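Student Project Report
Course: Local Government and Public Budgets
Student: Huệ Hứa
Submitted: 16/11/2022

How a small town decides on a water rate: the case of Ulthorpe

1. Introduction

This report is about how the town council of Ulthorpe decided to change the price of water for its residents. I chose this subject because I have lived in the town for three years and I pay the water bill together with my roommates, but I never understood how the price is made. Our teacher asked us to follow one decision of a local government from the first proposal until the vote, and to explain who had influence on it.

My research question is: which arguments were important for the council when it changed the water rate, and did the comments of residents change the final result?

2. Background

Ulthorpe has its own water department. It buys most of its water from the regional plant in Tapia and it takes a smaller part from the old wells on the north side of the town. The department serves 1323 accounts. An account can be a house, a shop, a school or a whole apartment building, so the number of people is much higher than the number of accounts.

The department is paid from its own fund, which is separate from the general fund of the town. This means that property tax is not used for pipes, and the water money is not used for roads or police. In the first week I did not understand this difference and I had to write my notes again. When the water fund has a deficit, the council has only a few choices. It can raise the rate, it can delay repairs, or it can lend money from the general fund to the water fund, and this money must be paid back.

The fund had a deficit in each of the last two budget years. The finance office gave two reasons in its memo to the council. The price of the water from Tapia went up, and the main pipe under Mindis Street broke twice and was repaired with overtime work.

3. Method

I read the minutes and the meeting packets from January to October. The packets are on the website of the town, but two of them were scanned badly and I asked the clerk's office for paper copies. I went to two council meetings and I listened to the recordings of the others. I also read all the written comments which residents sent before the public hearing.
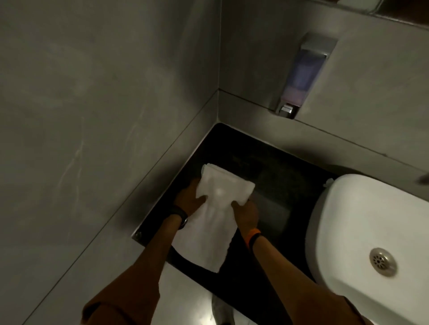 I sorted the comments into groups by their main argument. If a letter had more than one argument, I used the one which came first. This is a simple method and another student could sort some letters in a different way. I did not interview council members. I wrote to two of them, and one answered that she prefers to speak in the meeting only.

4. The first proposal

The town hired a consulting firm, Vurkirex, to study the rates. The firm presented its study in the spring. It recommended a raise of 8 percent every year for three years, and the same base fee for every account. The base fee is the part of the bill which you pay even if you use no water.

In the presentation, the consultant explained that the base fee is safe income for the department, while income from water use goes up and down with the weather. A rainy summer is bad for the fund, for people do not water their gardens. I found this surprising. The town asks people to save water, but when they save it the fund gets less money.

One council member asked why a small house should pay the same base fee as a car wash. The consultant answered that the meter and the reading of the meter cost nearly the same for both. Another member said that the large accounts need larger pipes and this should be in the fee. The council did not vote that evening. It sent the study back with the request to calculate a second option.

5. The public hearing

The hearing was in September in the library, since the council room was being painted. The town received 53 letters and e-mails before it. I sorted them like this:

Against any raise: 21
Against the same base fee for all accounts: 17
In favor of the raise, if the pipes are replaced: 9
Other subjects: 6

The "other" group had letters about the taste of the water, the office hours, and one about parking.

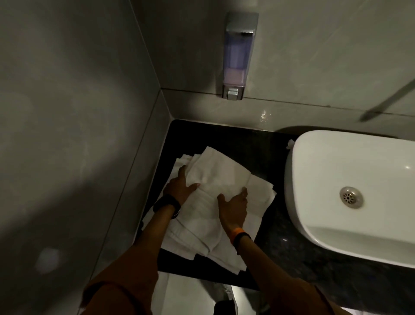 At the hearing itself, the speakers had three minutes each. Many of them were retired and live alone, and they talked mostly about the base fee. A person who uses very little water would see the largest change on the bill in percent. The owner of a laundry said the opposite. For him the price per gallon is important and the base fee is almost nothing. I think this was the most useful moment for my report, because both speakers were against the proposal but they wanted different things.

The finance officer showed a table with the cost of replacing the Mindis Street pipe. The first section is 530 feet long. She said that without new income the work can not start next year.

6. The decision

In October the council voted for the second option. The raise is still 8 percent in the first year, but the next two years must be voted again, each one separately. The base fee now depends on the size of the meter. The vote was five to two. The two members who voted no said that the first raise is too high for one year.

The new rate will be on the December bill.

7. Discussion

The comments did not change the size of the first raise. The finance office needed this amount for the pipe and no member proposed a lower number with a calculation. But the base fee was changed, and the arguments in the October minutes are close to the arguments in the letters. However, the question about the car wash was asked already in the spring, before any letter came. So I can not prove that the letters were the cause. It is possible that they only gave support to members who had this opinion before.

8. Limits of this work

I used the minutes as my main source, and the minutes are short. In some places they say only "discussion followed." The recordings are better, but the one from June has no sound for the first part. I also did not compare Ulthorpe with other towns that buy water from Tapia. I planned to do it, but their budgets are organized differently and I did not have enough time.

9. Sources

Town of Ulthorpe, council minutes and meeting packets, January to October
Town of Ulthorpe, finance office, memo on the water fund
Vurkirex, water rate study and slides
Written comments for the public hearing, copies from the clerk's office
My own notes from two council meetings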